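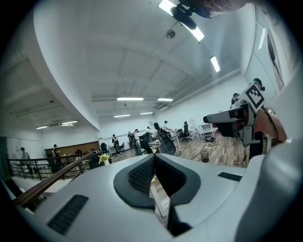 **Figure 3.** Vue depuis la caméra embarquée de la pince manuelle (configuration B). En bas, le corps blanc et le coussinet en V ; à droite, le second appareil et sa mire fiduciaire.

## 4. Comparaison des pinces et des caméras embarquées

### 4.1 Configurations testées

Deux pinces manuelles, deux optiques. Configuration A : pince Indimard, mors parallèles rigides, caméra à champ moyen. Configuration B : pince Trosham, coussinet en V, caméra très grand angle montée vers l'avant. Même contrôleur d'enregistrement pour les deux (Mockus, micrologiciel non modifié). Le bras de rejeu n'intervient qu'en 4.5.

Pour chaque configuration, 600 démonstrations retenues après tri. Les démonstrations interrompues ne sont pas comptées, même quand la trajectoire était exploitable jusqu'à l'interruption. Choix discutable, on y revient plus bas.

Tâches : saisie d'un gobelet souple, dépose dans un bac, ouverture d'un tiroir, transfert d'un câble enroulé. Ordre tiré au sort par opérateur.

### 4.2 Champ de vision

C'est le point qui sépare le plus nettement les deux montages. Avec B, le champ couvre à la fois la pince, le sol et une bonne partie du plafond (figure 3). La distorsion est forte en périphérie : les panneaux du plafond se courbent, et il faut un modèle de projection adapté, le modèle sténopé classique ne converge pas. Modèle fisheye à quatre coefficients utilisé partout dans la suite.

Avantage : beaucoup de structure stable dans l'image. Les luminaires rectangulaires, la bouche ronde, les poutres et les tuyaux apparents donnent des points d'accroche même quand les objets manipulés occupent le centre. Avec A, dès que la main s'approche du plan de travail, la localisation visuelle n'a presque plus rien à quoi se raccrocher et dérive.

Inconvénient : tout le reste entre aussi dans le champ. Des personnes à différentes distances, des chaises de bureau, des câbles au sol, un second appareil au premier plan. Sur la figure 3, une main floue apparaît même au bord supérieur. Les points suivis sur des éléments mobiles doivent être rejetés, sinon la pose estimée saute. Nous appliquons un masque fixe sur le corps de la pince (constant dans le repère caméra) et un rejet statistique sur le reste. Le masque fixe a été dessiné à la main une seule fois. Il faut le refaire si le support est démonté.

### 4.3 Mires fiduciaires

La planche blanche à motif noir visible à droite de la figure 3 est inclinée par rapport à l'axe optique. Détection correcte tant que l'angle d'incidence reste modéré. Au delà, le détecteur standard perd les coins ou les inverse, surtout en périphérie où la distorsion s'ajoute à l'inclinaison. Redresser l'image par morceaux avant détection règle une partie du problème, au prix d'un temps de calcul plus élevé. Fait hors ligne, donc acceptable.

Remarque pratique : une mire mate est nettement préférable. Les premières, plastifiées, donnaient des reflets sous les néons et nous avons perdu une demi-journée à chercher un bug dans le code alors que c'etait le plastique.

L'erreur de reprojection médiane passe à 1,003 pixel avec le modèle fisheye et le redressement local. Valeur obtenue sur 200 images réservées, non utilisées pour l'étalonnage. Nous ne donnons pas le chiffre équivalent pour A : optique différente, résolution angulaire différente, la comparaison en pixels n'aurait pas de sens.

### 4.4 Contact et tenue de l'objet

Le coussinet en V (intérieur maillé noir, bord lisse anthracite) tolère bien les erreurs d'alignement. L'objet se recentre pendant la fermeture. Sur le gobelet, les opérateurs ont vite cessé de corriger l'orientation du poignet avant la saisie, ce qui raccourcit les démonstrations mais appauvrit aussi la variété des approches. Effet non anticipé. À surveiller si on entraîne une politique sur ces données.

Mors rigides (A) : meilleurs sur la poignée du tiroir, appui plus franc. Moins bons sur le câble, qui glisse entre les faces planes. Deux opérateurs ont pris l'habitude de pincer plus fort, d'où fatigue en fin de séance. Pauses ajoutées au protocole à partir de février.

La forme du coussinet a un autre effet, celui-là visuel. On voit le sol à travers l'ouverture du V, mais une mince bande seulement. Juste avant le contact, l'objet est donc en partie masqué par la pince elle-même. Avec A l'espace entre les mors reste dégagé jusqu'au bout. Pour une politique purement visuelle, ça compte.

### 4.5 Rejeu sur bras

Trajectoires rejouées en boucle ouverte sur le bras Zistamance, puis en boucle fermée avec correction visuelle. En boucle ouverte, les trajectoires issues de B suivent mieux la consigne, probablement grâce à la localisation plus stable décrite en 4.2. En boucle fermée, l'écart se réduit fortement et le tiroir reste en faveur de A.

Le contrôleur introduit une latence que nous avons compensée par un décalage constant. C'est une approximation : la latence varie un peu avec la charge du bus, et les mouvements rapides en fin de transfert de câble en souffrent. Une horodatation matérielle serait préférable. Prévue, pas encore montée.

### 4.6 Limites

Un seul local pour toutes les prises. Grandes fenêtres, lumière du jour mélangée à l'éclairage artificiel ; l'exposition automatique a été laissée active, à tort sans doute. L'exclusion des démonstrations interrompues favorise vraisemblablement A, dont les échecs se produisaient surtout tôt, avant la saisie. Nous n'avons pas croisé pince et optique : impossible donc de séparer complètement l'effet du coussinet de celui du champ de vision. Les montages croisés (mors rigides avec grand angle, coussinet avec champ moyen) demandent un nouveau support, dont les plans sont joint en annexe B.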